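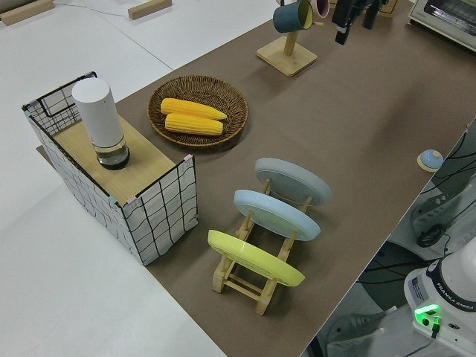
The Slow Boat to Reveck

Fifty-one passengers, one piano, and a captain who likes to stop for peaches

By Achilleas Alexiou

My mother believed that you could judge any boat by its soup. She had crossed a good deal of water in her life, most of it unwillingly, and she held that a cook who took trouble over a pot of lentils was probably working for a captain who took trouble over the engine. I thought of her on my first evening aboard the Fletano, when a bowl of bean soup arrived at my elbow with a heel of bread balanced on the rim, and I decided before I had picked up the spoon that we were all going to be fine.

The Fletano is a river passenger boat, and she is small. She carries 51 passengers when every cabin is taken, and every cabin was taken the week I sailed. If you have been on one of the big ocean ships, with the water slides and the ice rink and the theater that seats more people than my hometown, you will need a day or so to shrink your expectations down to size. There is one dining room. There is one lounge, with a piano in it that has a sticky D above middle C. There is a sun deck with canvas chairs, a shelf of swollen paperbacks, and a bell that rings for meals, and after that you have pretty much seen the boat.

She runs between Utambridge and Reveck from spring until the first hard frost, seven nights up and seven nights back, and I had wanted to take the trip for years. I kept putting it off, the way you do with things that are not going anywhere in a hurry. Then last winter I read that the line had posted its new timetable, with the first sailing set for 2025-05-10, and I sat down at the kitchen table and booked a cabin for August before I could talk myself into a new water heater instead.

Leaving Utambridge

Utambridge is a town that has turned its back on the river and is only now starting to look over its shoulder. You walk down to the landing through a neighborhood of tire shops and old brick feed stores, and I was sure I had gone wrong until I came around the last corner with my suitcase wheels howling and saw the boat lying there, white with a green stripe, and a young man in an apron leaning on the rail eating a plum.

Boarding took no time at all. A woman at a folding table found my name, gave me a brass key (a real key, heavy as a doorknob!) and told me that supper was at six thirty and that the hot water was best before seven in the morning. She was right about both. My cabin had a bunk, a sink, a window that opened and four hooks on the back of the door, and by the end of the week I had come to feel that four hooks were plenty for a person.

We cast off just before supper. I have left a lot of places by air, and I can't say I remember many of them, but leaving by water is slow enough that you get to think about it. The landing slid away, then the feed stores, then a long stretch of backyards with swing sets and overturned canoes. A man watering his tomatoes raised the hose at us by way of a wave. Then the houses thinned out and the trees came down to the bank, and the light went the color of weak tea.

How the days go

People ask what there is to do on a boat like this, and I always find it hard to answer without sounding as though I slept the whole time. I did sleep a fair amount. But I also learned to play a card game from two sisters who had been arguing over its rules since they were girls, and I read a novel about a lighthouse, and I spent one entire morning watching a heron that seemed to be keeping just ahead of us from bend to bend. It may have been several herons. I preferred to think of it as the one.

The river is 299 miles from landing to landing, which a car could cover between a late breakfast and an early supper. The Fletano takes a week over it and ties up every night, so that you fall asleep to frogs and wake when the engine turns over. There are locks to go through, and the first of them brought everyone up on deck with coffee. By the fourth, only the keenest of us were still getting out of our chairs. I was among the keenest. I never got tired of it, that feeling of the wet stone walls rising up on either side and then the gates opening on a bit of river that was higher than the one you left.

The captain is a broad, quiet woman with a sunburned nose who grew up on a towboat. On the third day she put us in to the bank with no announcement whatsoever, and those of us on deck looked at one another, and then saw her stepping along a plank toward a farm stand. She came back with two crates of peaches. We had them sliced that night with cream, and at breakfast, and the next night in a cobbler, and I ate one over the rail at midnight with the juice running down to my elbow.

Blackburn

The one long stop is at Blackburn, where you get a full day ashore. It's an old mill town set on a hill steep enough that the sidewalks turn to stairs in places, and I would tell anyone to go straight to the top while the morning is cool and work down. There is a church up there with a plain white ceiling and a very good view from its steps. Below that comes a street of secondhand stores, and below that a bakery that sells a flat onion bread by weight, cut with scissors.

I had meant to see the mill museum as well, and I did get as far as the door. But I had fallen in with a retired piano tuner from the boat, and he wanted to find a hardware store, and it took us most of the afternoon to find one with the right kind of felt. He had been bothered by that D since the first evening. He went to work on it after supper with a borrowed screwdriver while the rest of us pretended to read, and when he finally struck the note and it came up clean, the whole lounge clapped, and he went red to the ears and played us a waltz.

Above Blackburn the river narrows. The hills close in, the cell phone signal gives up, and you start to hear the water against the banks. I found this the loveliest part of the trip, and it's also the part where the weather is likeliest to catch you. We had one evening of real rain, the kind that comes down straight and heavy, and I sat under the awning in a borrowed slicker until the bell rang.

Reveck, and what to bring

Reveck itself is hardly more than a landing, a hotel and a general store with a screen door that slaps. Most passengers stay one night and ride the bus home. If you can spare the time, stay aboard and go back down with her, because the river looks different in the other direction and you will have a chance to see what you slept through.

As for packing, the line allows each passenger one bag of up to 30 pounds, and I was glad of the limit by the time I had hauled mine down the cabin stairs. Bring a sweater even in August. Bring shoes that can get muddy, a flashlight for the walk back along the bank after dark, and a paperback that you don't mind leaving on the shelf. Cabins on the shady side go first, so write early, and ask for one toward the bow, where you are farther from the engine.

I left the lighthouse novel behind for the next person. The sisters were staying on for the trip down, and the last I saw of them, they were on the sun deck with the cards already dealt.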